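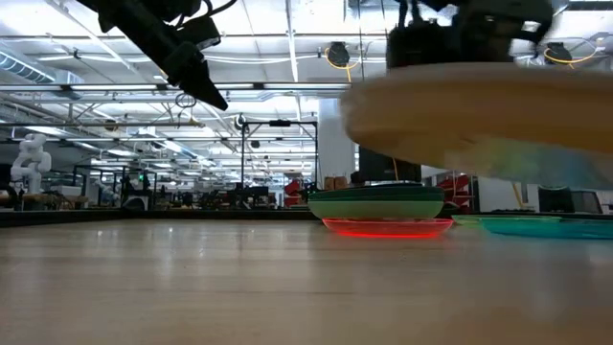
Figure 6.1 Plates and bowls on a wooden table. The two bowls are stacked on the red plate.

Chapter 6
Stacking, Carrying and Storing Tableware

What you will learn in this chapter
How to sort tableware before it is stacked
Which pieces may share a stack and which may not
How high a stack can safely be
How to carry a stack and put it on a shelf

Words used in this chapter
Foot: the raised ring on the underside of a plate or bowl, on which it stands.
Well: the flat middle part of a plate, inside the rim.
Nesting: placing one bowl inside another of the same shape.
Crazing: a net of fine cracks in the glaze.
Bearing weight: the weight that the lowest piece in a stack has to hold up.

6.1 Why stacking matters

A dining room that serves 300 covers at lunch may handle 1000 pieces of tableware before the afternoon is over. Every one of those pieces is laid out, cleared, washed, dried and put away, and most of the time it travels as part of a stack. More plates are chipped between the table and the shelf than are ever dropped by a guest.

The works canteen at Mamside kept a breakage book for one year, starting in September. The staff wrote down each damaged piece and what was being done with it at the time. The largest group of entries was for chipped rims, and most of the chips had happened while a stack was being put down or taken apart. Cracked bowls came second. Many of these had been pushed into a bowl that was slightly too narrow and had then been forced out again. The canteen's supervisor, Takumi Fujimoto, changed the way the clearing tables were used, and his method is the basis of section 6.4.

6.2 Flat pieces and deep pieces

For the purposes of stacking, tableware falls into two groups. Flat pieces are plates, saucers and platters. Deep pieces are bowls, cups and dishes with sides.

The general rule is that flat pieces go at the bottom and deep pieces on top. In Figure 6.1 a translucent red plate is at the bottom. A pale green bowl rests on it, and a dark green bowl rests on the pale green one. The teal plate to the right is lying flat on the table. If it were added to the stack, its place would be under the bowls, with the other plate. A plate put on top of a bowl touches it only at the rim and will slide as soon as the stack is tilted.

A mixed stack of this kind is suitable for clearing a table. It is not suitable for storage. On the shelf, plates are kept with plates and bowls with bowls, and each size has its own stack.

Colour can help with sorting. Some kitchens give each size of plate its own colour, so that a wrong piece in a stack shows at once. Others use colour to mark the contents, for instance one colour for meals made without nuts. Find out which system your kitchen follows before you sort anything.

6.3 The height of a stack

The lowest piece carries all the others. A dinner plate that weighs 800 grams is not a heavy object, but a stack of 15 such plates weighs 12 kilograms, and nearly all of that presses on the plate at the bottom. For this reason 15 is the limit for dinner plates in this book. Bowls are lighter but less steady, and should be stacked no more than eight high.

Pieces that show crazing, a chip or a hairline crack are taken out before stacking. Do not put them at the top of the stack as a way of saving them. They go in the tray for damaged ware and are entered in the book.

6.4 The Mamside method of clearing

1. Scrape each plate before it is stacked.
2. Take the cutlery off and put it in its own tray.
3. Put the largest plate down first, well away from the edge of the table.
4. Add the remaining plates in order of size.
5. Place the bowls last, the widest first.
6. Lift with both hands under the bottom plate.

Steps 1 and 2 are the ones most often left out when the room is busy. A fork left between two plates makes the whole stack lean, and the lean grows with each piece that is added.

Before you read on

Look in a cupboard at home or at your place of work. Write down which pieces are stored in stacks, and check the feet and rims of the lowest ones for damage. Keep your notes, as you will need them for the exercise at the end of section 6.7.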